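Drindwood Hall, Gerkthorpe
Premises walkround, checklist with comments
Done by: Davoud Heydari
Date: Mar 5, 2021
Last one before this: December

Marks used: OK / FIX / WATCH / N/A

1. Front entrance and steps

Steps sound, no loose edges. OK
Handrail, left side. Wobbles at the bottom bracket. Screws turn but don't bite. FIX
Handrail, right side. OK
Door closer. Slams. Was slamming in December as well, see last sheet. FIX
Mat. Corner curling up again, taped down for now. Tape is not a repair. WATCH
Outside light. Comes on at dusk, goes off when it feels like it. WATCH

2. Lobby and corridor

Corridor clear full width to the back door. OK
Notice board fixed to wall. OK
Fire action notice. Still has the old assembly point on it (the car park by the chapel, which is fenced off). New one to be printed and put up before the next booking. FIX
Floor tiles. One cracked outside the gents, not lifting. WATCH
Radiator cover. Sharp corner at child height, foam put on. OK

3. Fire doors and exits

Back exit opens from inside with one push. OK
Side exit stiff, needed a shoulder. Swollen at the bottom I think, wants planing. Do this one first. FIX
Kitchen fire door. Found wedged open with a chair. Moved chair. Told the lunch club. FIX (people not door)
Store door closes by itself onto latch. OK
Exit signs lit, all of them, incl. the one over the stage. OK
Emergency lights tested on the key switch. Stage left one very dim, gone inside the hour. New battery or new fitting, Brunum to quote. FIX

4. Extinguishers and blanket

Kitchen blanket in place, pull tabs hanging free. OK
Lobby water extinguisher, tag 173. Pin in, seal in, needle in the green. OK
Stage CO2, tag 178. Pin in, seal missing. Has it been used? No one has written it in the book. Brunum to check weight. FIX
Bracket in store room empty, extinguisher was on the floor behind the trestles. Hung it back up. OK now

5. Main hall

Floor. Not slippy where dry tested. Some lifting of varnish near the hatch. WATCH
Curtains clear of heaters. OK
Stacked chairs no more than the line on the wall. OK
Trestle tables. Two legs dont lock, both labelled DO NOT USE and put at the back. FIX or bin
Wall heaters. Guards on and tight. OK
High windows. Pole hook bent, window by the piano won't shut fully. FIX

6. Cleaning and spills

Mop and bucket in store, bucket upright and empty. OK
Wet floor signs. There, and not cracked. OK
Cleaning products in original bottles, top shelf, locked. OK
Sweepings and used tissues go in the lidded bin in the kitchen, not the open one by the stage. Open one was full. Emptied.
Small brush and pan to be put back after each group, wiped. Groups are told at booking and it's on the sheet by the hatch.
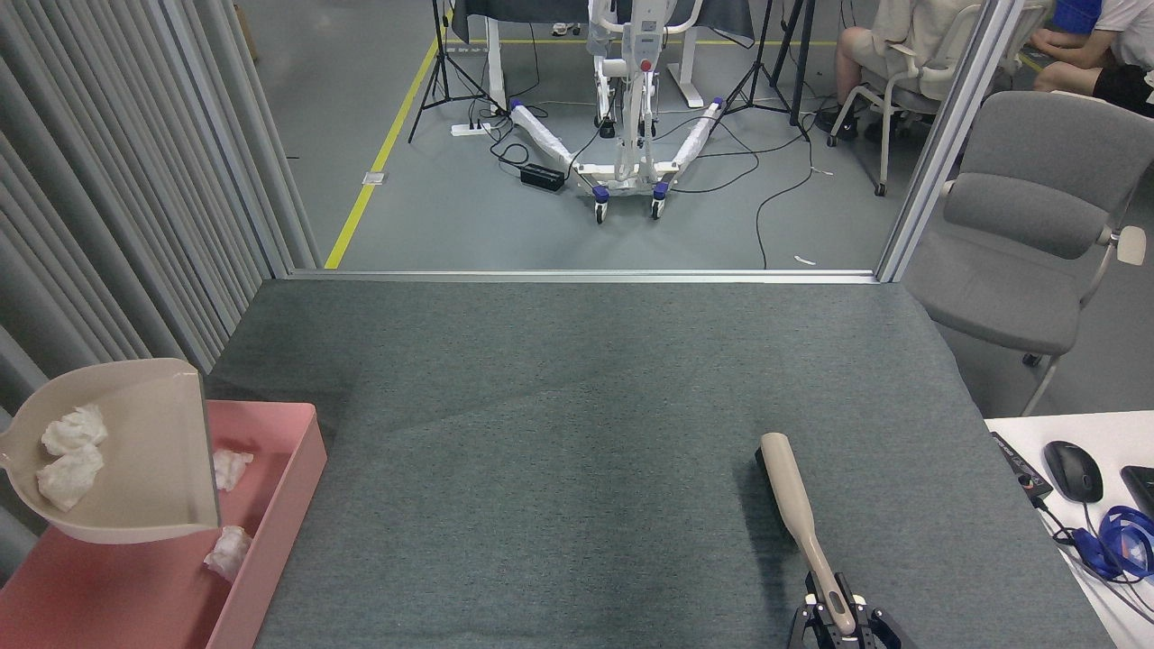 Who clears up broken glass if a hirer drops something? The hirer does, using a brush and pan and never bare hands, then wraps it in newspaper and puts it in the outside bin, and writes it in the accident book even if no one was hurt.

Gloves. Box nearly empty, more needed, medium and large. FIX
Vacuum lead. Nick in the outer cover near the plug. Taken out of use, plug cut off. FIX

7. Kitchen

Hot tap. Very hot, sign faded. New sign. FIX
Cooker isolator switch reachable without leaning over rings. OK
Extractor filter. Greasy. Kashyap cleaned it last time, ask again. FIX
Kettle and urn leads, no damage. Urn sits too near the edge, moved back. WATCH
First aid box. Plasters in date, eye wash out of date. FIX
Fridge thermometer missing. FIX

8. Outside and bins

Bins away from wall and lids shut. OK
Path to car park. Moss by the drain, slippery. Needs scraping and salt or grit, not just salt. FIX
Gate latch. OK
Gas meter cupboard locked, key on hook. OK

Costs so far

Limit without asking first is 80 for any one job. Handrail, gloves, eye wash, thermometer and signs all under. Emergency light and side door probaly over, so waiting on prices. There is 1000 set aside for the year and the boiler service comes out of that too, so go steady.

Still to look at: loft hatch (ladder not here), stage lighting bar, ladies hand dryer. Loft hatch has been missed twice running.

Signed off for use with side exit checked open before every booking until planed. D.H.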